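Category: Datasets / Manipulation / Documentation
Reading time: 9 min

# Flistura Tray and Tableware Demonstrations: Data Card

Maintained by the Umen Manipulation Group, Nultthorpe site
Card revision of Dec 1, 2020

## Summary

Flistura is a collection of 3,082 demonstrations of a robot arm handling trays, plates and other shallow household items on and near a flat work surface. Each demonstration was performed by a trained operator who guided the arm through the task from start to finish. The collection is intended for training and testing policies that map camera input and arm state to motion commands.

This card describes how the demonstrations were gathered, what each record contains, how records were accepted or rejected, and which uses the maintainers consider suitable. It should be read before the data is loaded for the first time. Questions the card does not settle should be sent to the maintainers listed under Contacts.

## Scope

The collection covers four task families:

- **Approach and align.** The arm moves from a rest pose to a position over a named part of an item, such as the rim or the corner, and holds there.
- **Grasp and lift.** The gripper closes on a rim or edge and raises the item clear of the surface.
- **Slide.** The item is moved across the surface without being lifted.
- **Place.** The item is set down in a target area, with or without another item already in it.

Tasks involving liquids, food, heat sources or sharp tools are outside the scope. So are tasks in which a person and the arm handle an item at the same time. A small number of early recordings included hand-overs to the operator; these were removed before the first release and will not be restored.

## Collection Setup

All demonstrations were recorded at Nultthorpe on 2 matched workstations. The stations share the same arm model, gripper and control software. They differ in the height of the work surface and in their surroundings, and the station identifier is therefore stored with every record.

Each station provides two views. One camera is fixed above the work surface. The other is small and mounted at the wrist, so that the gripper finger is visible in the lower part of the image. The wrist camera moves with the arm, and its view may be largely filled by a wall or a single item when the arm is close to its target. Frames of this kind are a normal part of the data and have been kept.

Operators controlled the arm through a hand-held device built on the Ingvarsson teleoperation package. Motion was scaled down when the gripper was near the surface. The scaling value is logged at every time step, and users who wish to recover the operator's original input can do so by dividing the commanded motion by that value.

Lighting was left as found in the room. Blinds were not adjusted during a session, but they may differ between sessions.

## Operator Procedure

Operators completed a training block before contributing to the collection. The block was designed by Pui-shan Yeh and consists of 15 practice demonstrations in each task family, reviewed with a supervisor. Practice demonstrations are not included in the release.

During a session, the operator followed the steps below.

1. Select the next task card from the session list and read the instruction aloud for the log.
2. Place the item in the marked starting zone. The angle of the item is chosen by the operator unless the card specifies it.
3. Return the arm to the rest pose and start the recording.
4. Perform the task at a steady pace. Corrections are allowed and should not be hidden.
5. Stop the recording once the end condition on the card has been met, or when the operator judges that it cannot be met.
6. Enter the outcome and any remarks.

A session was limited to 120 minutes, including breaks. Operators were asked to stop early if they noticed that their movements were becoming careless. Early stops were not counted against them.

Step 2 deserves a comment. In the first weeks of collection, the item angle was set by a printed guide, and nearly all items faced the camera squarely. Policies trained on that portion performed poorly once an item was turned. The guide was withdrawn in March, and the records made under it carry the tag `fixed_angle`. They may be excluded with the loader option of the same name.

## Record Contents

Each record is stored in its own folder and contains:

- `wrist` : color images from the wrist camera
- `overhead` : color images from the fixed camera
- `state` : joint positions, gripper opening and commanded motion at each time step
- `instruction` : the written task instruction, in English
- `outcome` : one of `success`, `partial` or `failure`
- `remarks` : free text from the operator, often empty
- `review` : the reviewer's decision and initials

Images and state readings are recorded on separate clocks and matched afterward by nearest time stamp. The remaining offset is stored in `state` under `sync_gap`. Users training on fast motion should inspect this field and set their own limit.

Instructions were written by Ngan-ling Su and checked by a second member of the group. They refer to items by ordinary names ("the white tray," "the small plate"). Where an item carries printed words or a drawing, some instructions refer to the print as a landmark. These instructions carry the tag `print_reference`.

## Review and Acceptance

Every record was reviewed by a person other than the operator. The reviewer watched the demonstration in both views and compared the result with the end condition on the task card. Where reviewer and operator disagreed on the outcome, Uthai Sriwong made the final decision, and both original entries were kept in the record.

A record was rejected for any of the following:

- a missing or damaged image stream
- an instruction that did not match the item on the surface
- contact between the arm and the workstation hard enough to trigger the safety stop
- a person's face visible in either view

Failed demonstrations were not rejected on that ground. They form part of the release and are marked in the `outcome` field. Users who want successful demonstrations only must filter for them; the loader does not do so by default.

## Printed Surfaces and Partial Views

Items with printed decoration received extra attention during review. As the gripper comes in over such an item, the finger can hide part of the lettering from the wrist camera, while the item itself may extend well outside the view. A model that relies on reading a complete word will find such frames difficult. The "Rabbit" tray, with its script lettering and small carrot drawing, is used in several approach-and-align tasks for this reason.
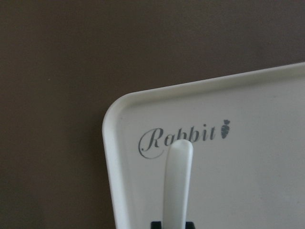
**Should frames with hidden or incomplete lettering be removed before training?**

The maintainers advise keeping them. A policy will meet the same conditions when it runs on a real arm, and removing the frames would leave gaps in the motion at the point where the gripper is closest to the item. Users who are training a text reader on single images may prefer to filter by the `print_reference` tag and select frames from the early part of each demonstration.

## Known Limitations

Rigid items with a raised rim are heavily represented. Results on flat sheets, soft containers or deep bowls should not be inferred from results on this collection.

White and pale items are more common than dark ones. The wrist camera's automatic exposure responds to a large pale item by darkening the background, and the shift can be abrupt as the arm descends. Exposure values were not logged at the first station until after the fixed-angle period.

The operators were all right-handed. Approaches from the right side of the work surface are more frequent in every task family, and the maintainers have not corrected for this.

Gripper opening is reported by the motor encoder and does not measure contact force. A closed reading does not establish that an item is held.

## Suitable and Unsuitable Uses

The collection is suited to imitation learning, to the study of recovery behavior, and to pretraining of visual encoders for close-range manipulation. It may also be used to compare wrist and overhead views under matched conditions.

It should not be used to certify that a system is safe to operate near people. It should not be used to rank individual operators; operator codes were reassigned at release so that sessions cannot be linked to staff.

## Versions

Corrections to instructions and outcomes are published as small patch files. The image streams are not altered between versions. Published results should state the version number and whether `fixed_angle` records were included.

## Contacts

Data access and loader: Pin-yu Mak
Operator training and procedure: Pui-shan Yeh
Review decisions and outcome disputes: Uthai Sriwong
Corrections to instructions: Ngan-ling Su
Station hardware and calibration files: Lok-yiu Au

Reports of damaged records should include the record folder name, the version number and the loader output.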